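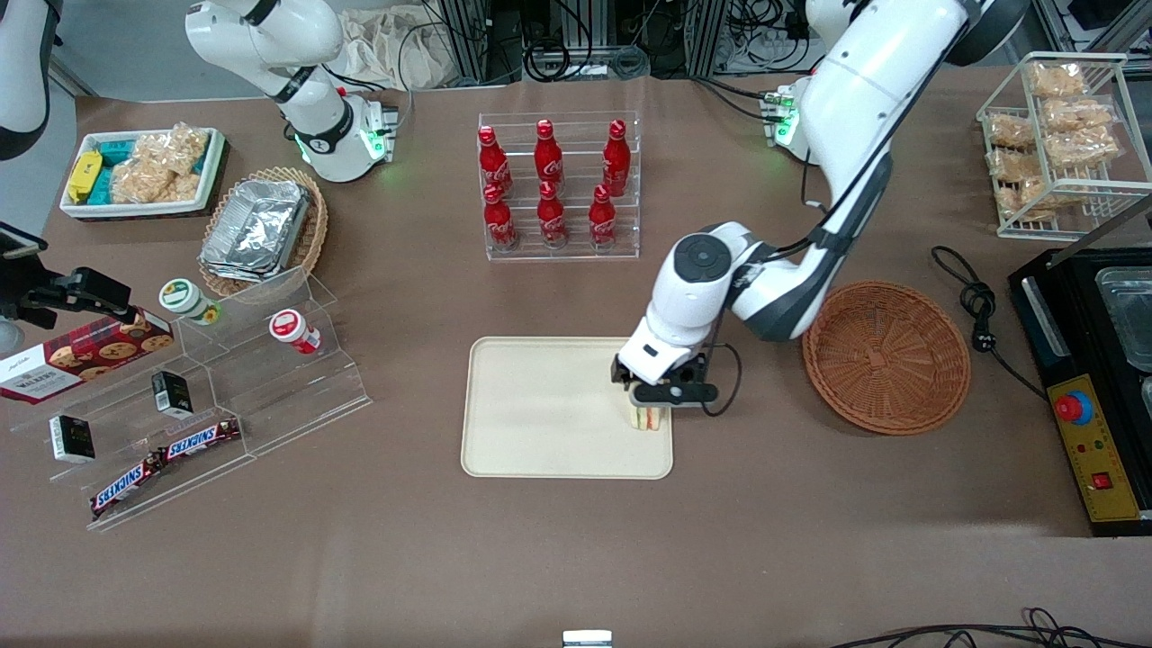

A sandwich and snacks on the table at Gralanville hall

By Marlina Wibisono
February
2 min read

The Gralanville hall has started putting on a light lunch for people using its reading room, with sandwiches, bagged pastries, rice crackers and bottles of Coca-Cola set out from noon.

Organiser Randa Saab said the hall had been asked for food on site for years, as the closest shop is a 20-minute walk away.

"People were going home at lunch and not coming back," she said. "We wanted something simple they could pick up and take to a seat."

The triangle sandwiches are served from a tray, with wicker baskets beside it. Pastries are kept in clear wrappers on a wire rack.

The first month's food cost $300, paid for from hall hire fees. Karim Qudah, who does the ordering, said he would add a second sandwich filling if numbers hold up.

Lunch finishes at 2 p.m. Anyone with a food allergy is asked to speak to Mr. Qudah before eating.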